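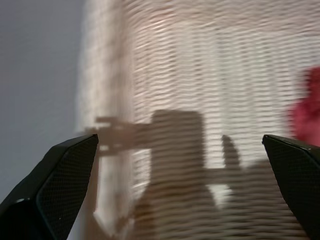
Noboru Ogura wrote that he had been told for years that the machines were nearly ready for housework, and that he would believe it once one of them could manage his mother's windows. She has slatted blinds in every room, she can't lift her arms above her shoulders any more, and he lives too far off to go round each week. So what he wanted to know was this: can anything you can buy today open, close and dust a blind without a person standing by? He had seen a clip from a firm called Sturia and couldn't tell how much of it was for show. He'd rather have a plain answer than a hopeful one, and he doesn't mind spending a bit if it would save her the bother.

**Waltraud Mösli**

Hello Noboru, and what a kind thing to be sorting out for your mum. I'll take the two halves of it separately, as they're very different jobs.

Opening and closing is more or less solved, and has been for a good while. You fit a small motor to the blind, pair it with a remote, and she presses a button from her chair. I put Hinier motors on 3 windows for my aunt and she took to them at once (she does them morning and evening, and I think she rather enjoys it). Measure the headrail before you order, and check whether the slats tilt by a cord or a wand, as the fitting isn't the same. Do ask about batteries too – you don't want her up a stool to change them.

Dusting is another matter, I'm afraid. A blind is light, it swings when you touch it, and every slat has to be held or steadied while you wipe along it. You and I do that without thinking. An arm has to find the slat, close on it gently enough not to bend it, and then notice when the whole thing has moved. Pale slats with the sun coming through are hard for a camera as well, and the arm will throw its own shadow over the very bit it is trying to look at. I've watched one try. It was very patient and so was I, and after 40 minutes I went and made the tea.

So for now I'd say buy the motors, and pay somebody nice to come in and dust once in a while. A pair of old cotton socks over the hands does it beautifully, by the way, one slat at a time from the top down.

**Damian Lanz**

No. Get roller blinds.

**Ferdinand Gasser**

I agree with most of what Waltraud says, though I'd be a little more hopeful. We had a Leitner arm at our workshop for wiping down shelves, and it did that well enough once the shelves were bolted down. Anything that hung or flapped we still did by hand. If your mother's blinds have a bottom rail that clips to the sill, clip it before cleaning, whoever is doing it – that alone takes out most of the swing, and it's easier on her arms if she fancies doing the lower slats herself.

I wouldn't go by the clip. Write to the firm and ask them how long one window takes and who puts it right if a slat gets bent. If they answer both, I'd like to hear what they said.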